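Altance gripper kit review: two arms, two wrist cams, too many mugs
Tue 4 April

Quick one, box goes back at the end of the week and I want this written while I still remember which screws I hated.

Short version. Altance fingers good. Altance software meh. Bruritz fingers cheaper, fussier, still on my shelf. Long version below.

What I was after: parallel grippers for a bench pair of small arms, something that picks up mugs and sorts coasters without me babysitting. Had the Bruritz set since March. Fine on boxes. Bad on anything round, the pads are hard and they skate.

Install. Four bolts, one plug, done. The manual shows the plug upside down, so check before you push. Firmware update took 25 minutes and looked dead for most of it. Leave it alone.

First real job was mug pickup off the wrist camera only, no overhead help.

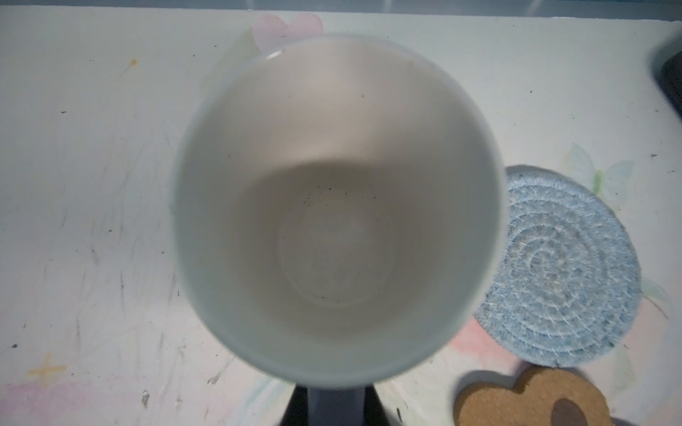 Aproach from straight above is where the kit earns its money. Altance fingers are slim enough to get one inside the rim and one outside, and the soft pad doesn't need much force. I ran 49 pickups over two evenings and dropped three, all three my fault for setting the close speed too high. Bruritz on the same job, same evenings, I gave up early. Wanted a wider opening than I had room for.

Wrist cam itself is so-so. Close up it goes soft. Depth guess gets jumpy when a pale mug is on a pale surface, so I leaned on the fixed camera for the final inch more than I'd like. Plandex controller lets you blend the two, one slider, worked first time. Best thing in the whole setup and it isn't even Altance's.

Then crowding. Everybody tests one object in the middle of nothing. Not how my bench looks.
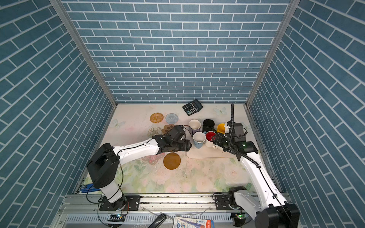
Clearance is the real difference between these two brands. Bruritz body is fat behind the fingers and it bumps the neighbor before it gets to the thing you asked for. Altance tapers. With five mugs bunched up in the middle I could send the right arm in for the red-lined one and leave the left sitting over by the coasters, and the planner found a path most of the time. Not every time. If the handle points the wrong way it dithers, backs off, tries again, and you lose patience before it does.

Coasters are harder than mugs, by the way. Flat, thin, nothing to grab. Woven ones OK because the edge gives a little. Smooth ones slide. I ended up pushing them to an edge and pinching from the side, took ages to teach.

Cable routing, a gripe. The hose off the wrist stands up tall and needs slack, so you have to plan for it on any reach across the bench. Abeysekara sells a clip set, I'd buy it with the kit and save yourself an evening of zip ties.

Two-arm mode next. Same parts, mugs on a tray this time, far corner.

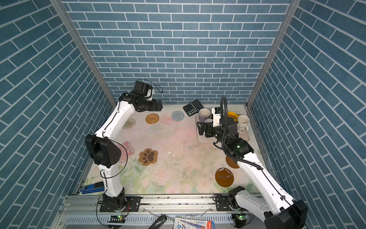 3 min read

Reach is good, better than I expected for the back of the cell. Low approach over a tray works if you tell the software there IS a tray, otherwise it plans straight through the lip. There's a setting. It's called "surface offset" and it's three menus down. Why.

Arms don't know much about each other. Plandex handles keep-out zones but you draw them by hand, and if you move a base you draw them agian. Got one light bump, no damage, emergency stop did its job.

Noise: low. Heat: warm after an hour, never hot. Pads: wearing a bit at the tips already, spares come in the box, two sets.

Price. Nearly 1,000 for the pair with the wrist cams, before shipping. Bruritz is a lot less. If you only move boxes get Bruritz and be happy. Round stuff, crowded stuff, pay for the Altance.

Good: slim fingers, soft pads, easy bolt-on, quiet
Bad: manual, close-up focus, menus, that hose

Four out of five. Would be four and a half with a decent manual. Will update if the spare pads don't last.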